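Home | News | Equipment | People | Archive | Contact

Handheld gripper budget: what we are ordering for the fall

The equipment plan for the second half of the year was agreed on 6 July 2025. Most of the money goes to handheld grippers and the parts that wear out on them. The full sheet is on the shared drive under Plerkow, the name we are using for the tabletop food-handling work.

We asked for quotes from Enent and Kauppinen. Enent came in lower on the grippers themselves, at $293 each against $369. Kauppinen includes a second set of fingers and a spare marker cube with every unit, and its lead time is shorter. Mirko Valentini worked through both quotes with replacement fingers added in, and the gap closed to almost nothing over a year. We are going with Kauppinen.

The first order is for four pairs, with delivery in August. Cables, printed markers and harness straps come out of a separate line, because they were paid for last year from general supplies and the total was hard to trace. That line is set at $3,719. Please book small purchases against it, including tape and tablecloths.

No new arm will be bought this year. Gandovance has offered a lease, and Divina Gatchalian is going over the service terms. The monthly fee looks fine – the callout charge does not.

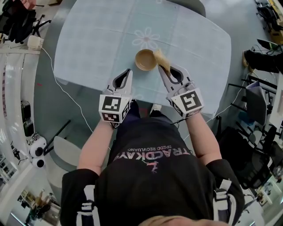

Tabletop work with a pair of handheld grippers, one in each hand.

Two requests before the order closes. If your gripper has a loose jaw or a worn cable, report it to Mirko with the unit number so he can decide whether to repair it or count it as a replacement. And if you need bowls, plates or practice food beyond the usual stock, send Divina a list with prices. There are 19 open requests in the sheet at the moment, and several have no price at all – those will be held over to the next round.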